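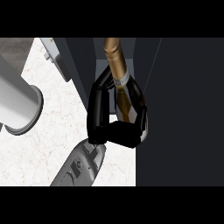

Sparkling-wine style bottle with a gold foil neck and a narrow white label band.

Closing Up and Opening a Coastal Second Home: Kitchen and Utility Notes
Divina Gatchalian
Updated Fri 12 December

These notes apply to the Skerkby residences at Jonmont and to most condominium units within reach of salt air. They assume a full kitchen, a split air-conditioning system, an electric water heater and a vacancy of two weeks or more. Owners who stay through the season can skip to the section on stone and metal.

Air conditioning during vacancy

Set the thermostat to 81 degrees in cooling mode with the fan on AUTO. Do not leave the fan on ON. With the fan running continuously, moisture sitting on the coil after a cooling cycle is blown back into the rooms, and indoor humidity climbs even though the temperature holds.

If the thermostat has a separate humidity setting, use it and let the temperature float higher. Units on the lower floors at Skerkby tend to need the humidity control more than the temperature control. In October the west stack was left at 83 degrees with no humidity setting, and two units had mildew on the backs of leather chairs by the time the owners came in.

Replace the return filter before departure. A clean filter of moderate density is preferable to a very dense one in an older air handler. Write the date on the edge of the frame in marker.

Check the condensate line. Pour a cup of plain white vinegar into the access tee, wait half an hour, and follow it with water. Confirm that water leaves at the outside end. If the line drains into a closet pan with a float switch, lift the float by hand and see that the system shuts off, then lower it and wait for the restart delay.

Open all closet and vanity doors. Pull beds a hand's width from exterior walls.

Water

Close the main valve to the unit. Open the lowest faucet to relieve pressure, then close it again. An electric water heater should be switched off at the breaker before the supply is closed for any length of time. On return, reverse the order: water first, all air bled from the hot taps, breaker last. Energizing a heater that is not full will burn out the upper element in a short time.

Quarter-turn ball valves seize if they are never moved. Work each one twice a year, including the stops under the sinks and behind the toilets. If a stop will not turn by hand, leave it alone and report it. A wrench on a seized stop usually ends with a broken stem.

Floor drains and little-used showers lose their trap seal to evaporation. Run a quart of water into each, then add two tablespoons of mineral oil to the floor drains only. The oil floats on the trap water and slows the loss.

Washing machine: close both hose valves, leave the door ajar, pull the detergent drawer out completely and dry the cavity behind it. Rubber hoses should be exchanged for braided stainless ones. Tighten by hand and then a quarter turn with pliers.

Refrigerator

There are two workable methods.

Left running. Use this for vacancies up to a couple of months. Discard anything open. Turn the icemaker off, empty the bin and close the saddle valve or stop. Set a cup of water in the freezer, let it freeze solid, and place a coin on the ice. If the coin is at the bottom of the cup on return, the freezer thawed at some point and the contents should be thrown out.

Shut down. Empty both compartments, unplug, wash with one tablespoon of baking soda to a quart of warm water, dry, and prop the doors open with a rolled towel. Closing a refrigerator that has been shut down guarantees mildew in the gasket folds.

In either case, vacuum the condenser coil. Salt air and lint together form a paste on the fins that a brush will only smear. Use the crevice tool first, dry.

Pantry

Flour, rice, cereal and dry pet food should be frozen, removed or sealed in rigid containers with a gasket. Bags folded over and clipped are not sealed. Sugar and salt may stay if the lids are tight.

Spices near the range lose their color within a season. Move them to a drawer.

Wine and sparkling wine should not be left in a unit set to vacancy temperature. The owners' storage room at Jonmont is kept cool, and cases can be checked in at the desk. For bottles remaining in the unit, a low interior cabinet is better than the top of the refrigerator. Still wine under cork lies flat. Sparkling wine may stand or lie. Do not use the freezer to chill a bottle and then forget it there on the last evening.

Oven and range

Run the self-cleaning cycle at least a week before departure, never the day before. The high heat sometimes trips the thermal cutout, and a service call needs time. For light soil skip the cycle: warm the oven to 200 degrees, switch it off, set a shallow dish of water on the lower rack for half an hour, and wipe with a damp cloth once it has cooled.

Remove control knobs only if they are the pull-off type. Wash them in dish soap and dry the bore completely before refitting. Spray cleaner should go on the cloth. Sprayed directly at the panel, it runs down the shaft into the switch, where the salt already present does the rest. Humaira Jafri in building maintenance has a drawer of igniter switches that failed this way.

Range hood filters of the metal mesh or baffle type go through the dishwasher on the hottest program, alone. Some discoloration of aluminum is normal.

Gas units: close the appliance valve behind the range. The handle should stand across the pipe.

Stone and metal

Marble is calcium carbonate and is etched by acid. Lemon, vinegar, wine, tomato and most bathroom cleaners will dull a polished surface within minutes. Sealer does not prevent this. Sealer slows the absorption of liquids that stain, such as oil and coffee. The two kinds of damage are treated differently:

An etch is a dull spot, usually lighter than the stone, that can be felt or seen at a low angle. Rub with marble polishing powder and a damp felt pad, working a small circle until the gloss returns. Deep etching calls for honing by a stone contractor.

A stain is darker than the stone and does not change the gloss. For oil, mix baking soda and water to the thickness of peanut butter, spread it over the mark, cover with plastic film taped at the edges, and leave it a full day. Remove the film, let the paste dry out, and lift it with a plastic scraper. Repeat as needed. Old stains often take three or four applications.

Test the sealer before each long absence. Put a spoonful of water on the stone near the sink and leave it for ten minutes. If the stone darkens beneath it, reseal. A bottle of 8 ounces covers an ordinary kitchen counter with some left over. Apply, wait as the label directs, and buff off all residue. Sealer allowed to dry on the surface leaves a haze that must be dissolved with more sealer.

For polished metal trim, fresh water and a dry cloth once a week is adequate during occupancy. Before departure, apply a thin coat of paste wax to stainless and chrome. Keep wax off glass and off any painted marking on a control. Steel wool should not be brought into the unit for any purpose. The fragments lodge in the grain of stainless and rust there within days.
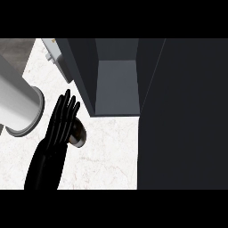
Doors, tracks and locks

Sliding door tracks collect sand, which the rollers grind into the sill. Vacuum, brush with an old toothbrush, vacuum again, and wipe with a barely damp cloth. Lubricate with dry silicone spray. Oil and grease hold grit and should be kept out of the track. Weep holes on the outer face must be open. A wooden skewer clears them without enlarging the slot.

Cylinder locks take graphite or a dry film lubricant, one short application per year. Replace batteries in electronic locks at departure, not on return. Use alkaline cells unless the lock maker specifies lithium.

Hinges on exterior closets corrode at the pin first. Tap out one pin at a time, clean it, wax it and replace it before moving to the next.

Opening sequence

1. Open the windows for ten minutes if the outside air is dry. Otherwise leave them shut.
2. Set the thermostat down in two steps, several hours apart. A large single step in a humid unit produces condensation on supply grilles.
3. Open the main water valve slowly. Walk to every fixture and look underneath.
4. Bleed the hot taps, then switch on the heater breaker.
5. Run each cold tap for two minutes. Discard the first three batches of ice.
6. Check the coin in the freezer.
7. Wash the counter with a few drops of dish soap in warm water, rinse and dry.
8. Exercise the garbage disposal by hand with the hex key before switching it on.

Report leaks and failed valves to the Jonmont maintenance desk with the unit number and the location of the fixture.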